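Ticket: plates in the Skallon set do not stack flat, table surface moves
Status: solved, partly
Opened by: Darius Furtună
Category: tableware and small furniture, returns or advice

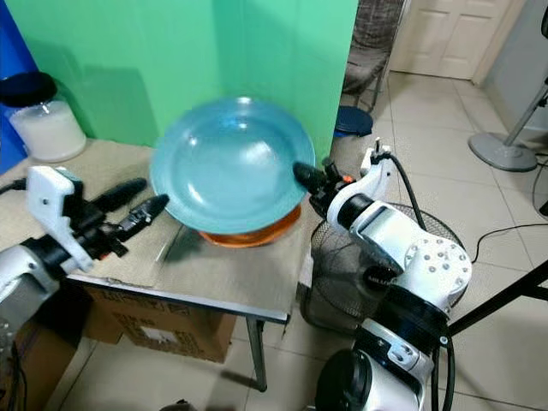
I bought the Skallon plates in September for the small dining corner we are preparing in the flat on the Gavrilă side of the building. The set has plates in several colours and the shop page says that all large plates stack with each other. With most of them this is true. My problem is with the blue and the orange. When the light blue plate goes on top of the orange one, it does not sit level, it leans, and on the left its rim goes down towards the table while the orange rim looks out from underneath at the front. If I turn the blue one by hand a little, it can become better or worse, and I would like to know which of the two plates is wrong before I send anything back.

What I have checked before writing:

1. Both plates are clean. I washed them and dried them well, also under the foot.
2. No sticker is left on the bottom. There was a small price sticker on the orange plate and I removed it, with the glue also.
3. I put each plate alone on the kitchen worktop, which is stone and level. The orange plate is quiet. The blue plate is quiet also.
4. I put blue on orange on the same worktop. It leans less than on the small table, but it still leans.
5. I put orange on blue. No leaning at all. This I do not understand.

Please advise if I should ask for one new plate or for the whole set.

Reply from Grunditz customer help, 10:20

Dear Darius,

Thank you for the clear list. Before we decide about an exchange, could you please measure the foot ring under each plate? This is the raised circle the plate stands on. Measure from outside to outside, in two directions. Please tell us also what the small table is made of on the top and if it is screwed tight.

Reply from Darius Furtună, 14:05

I measured with a steel ruler. The foot ring of the blue plate is 152 mm in one direction and 152 in the other, so it is round. The ring of the orange plate I could measure in one direction only, because the glaze is thick at one place and I am not sure where the ring ends. At that place there is a bump on the upper side too, where the flat part begins to go up to the rim. I can feel it with the finger better than I can see it.

About the table: it is the little Alten table with dark metal legs. The top is pale beige and it is light in weight. I did not buy it new, so I have no instruction sheet. When I press on the front corner, the top gives a little and comes back. I did not think of this before your question. The screws under this corner could be turned by hand, so they were not tight.

Reply from Grunditz customer help, 15:40

Then we think you have two small faults together. The ring of the blue plate is wide and should rest in the flat part of the plate under it. If the orange plate has a bump where the flat part ends, the ring climbs on this bump and the upper plate leans to the opposite side. In your test number 5 the orange plate is on top, so its bump has nothing under it and does no harm. The table then makes the leaning bigger.

Please try the following, and write to us what you find:

1. Tighten all the screws under the table top, first by hand and then with the key, a quarter turn each, going from corner to corner. Do not make one corner fully tight before the others.
2. Mark the place of the bump on the rim of the orange plate with a small piece of tape.
3. Put the blue plate on it and push it gently away from the tape until it stops. Look if it still leans.
4. Do the same with another large plate from the set on top of the orange one.

Reply from Darius Furtună, 18:30

Done in this order.

Step 1: two screws were loose and the others were good. After tightening, the top does not move at the corner any more. I had to take the cardboard box out from under the table to reach, and it was heavier than I remembered, it has all my winter things from the old flat.

Step 2: tape is on.

Step 3: the blue plate leans away from the tape, always. I turned the orange plate to all sides of the table and the leaning turned together with it. When I turned only the blue one, nothing changed. So for me it is clear that the blue plate is good.

Step 4: the green plate leans on the orange one in the same way, but a little less. On the blue plate it is flat.

I have the set of 8 and the other seven make a good pile. I would prefer to exchange only the orange one, if this is possible. I do not want to pack everything again, and we already use the small bowls.

Reply from Grunditz customer help, 09:15

Yes, it is possible. One orange plate is reserved for you under your name. You may keep using the old one alone, a thick place in the glaze is not dangerous for food. Please do not put it in the middle of a pile, only on the top.

Reply from Darius Furtună

Received the new orange plate. Measured the ring, 152 mm in both directions. Blue on orange is now flat on the worktop and nearly flat on the Alten table. The rest is from the table top, I believe, and I will put thin felt under one leg. The floor has tiles and one of them is lower than its neighbour.

The plate question can be closed. Please leave the table part open until I have tried the felt.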